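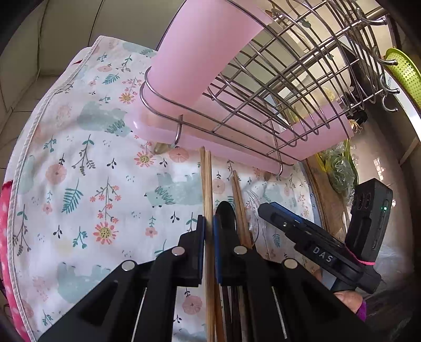
Are college entrepreneurship classes worth it for someone who already sells things?

Posted by Gemma Cirillo, 23 September 2022

I'm a junior studying ceramics at a mid-size state school. My advisor keeps pushing me toward a class called Creative Venture Lab. It's run through the business school but open to art, music and theater majors. You get put on a team of mixed majors, you come up with a company, and at the end you pitch it to a panel. The winning team gets seed money and a few months of free desk space downtown.

My problem is that I already have a small business. I sell mugs and planters under the name Lellura, at markets and through two gift shops. It's tiny but it's real, and last March it covered my rent. I asked the instructor if I could use the class to work on Lellura and was told no, everybody starts from zero with their team. When I asked how many of the companies from past years were still open, I got a brochure. The brochure says 803 students have "launched their journey." I don't know what that means and I suspect the person who wrote it doesn't either.

It would cost me a studio elective, and I only have so many of those left. Has anyone taken one of these? Did you learn something you couldn't have gotten from a library book and a talk with an accountant? And who owns what you come up with in there? The syllabus doesn't mention it.

Settimio Ferraro

Take it!! I did one of these as a music major and it was the best thing I did in college. You meet so many people. Our team did an app for finding practice rooms called Pisska (don't ask about the name, we voted) and we came in second. We never built it but the pitching practice was amazing and I still use it in job interviews. Also it looks great on a resume. You can always do ceramics later.

Lorraine Pilkington

I'm going to disagree with most of that. I ran a framing and print shop called Mostell for a long time and I've sat on pitch panels at two schools, so I've seen the other side of the table.

A pitch panel rewards a good pitch. We got a few minutes with each team and a slide deck, and we never saw a sales receipt. I remember giving top marks to a group with a lovely plan for renting out stage costumes, and when I asked them afterward who their first customer was going to be, they looked at me like I'd asked for their blood type. Meanwhile there was a young man who had been fixing accordions for money since high school, and he placed near the bottom because his market was "too small." His market paid him. I still feel bad about that score.

You have customers, so you're past the point where most of these classes stop. Before you give up a studio course, I'd ask the instructor some plain things and see how they're answered.

Who teaches the money part, and have they ever had to make a payroll? Is there any bookkeeping, sales tax or pricing in it at all? Look at the week by week schedule. If half of it is brainstorming and guest speakers, you have your answer.

Can they give you the name of one former student whose business is still open, and will that person talk to you? 803 students means 803 people sat in a chair.

On ownership, get it in writing. Policies differ from school to school and the answer can change if you use school equipment or take their seed money. Don't settle for what the instructor thinks the rule is. Ask whichever office handles intellectual property, by email, and keep the email. Ask about Lellura too while you're at it, if you fire your work in the school kilns.

If what you lack is accounting, take intro accounting. It's dull and it will save you more than any pitch night. I priced my work wrong for years because I never counted my own hours, and I bet you haven't counted yours either.

The one good argument for the class is the people. If you could use a partner who likes spreadsheets, you might find one there. You might also find one by putting up a note in the business building.

Brunello Serra

Agree with Lorraine on the accounting. One thing to add, check if you can audit it. Mine let people sit in for the legal and tax weeks without being on a team. Professor Akbari (Azadeh Akbari, she's since moved on) taught those and they were the only part I kept notes from. The team project was 70 percent of the grade and in my group two people did all of it.

Seed money was less than it sounded, by the way. It got paid out against receipts, and you had to ask for approval before you bought anything. Read the terms first.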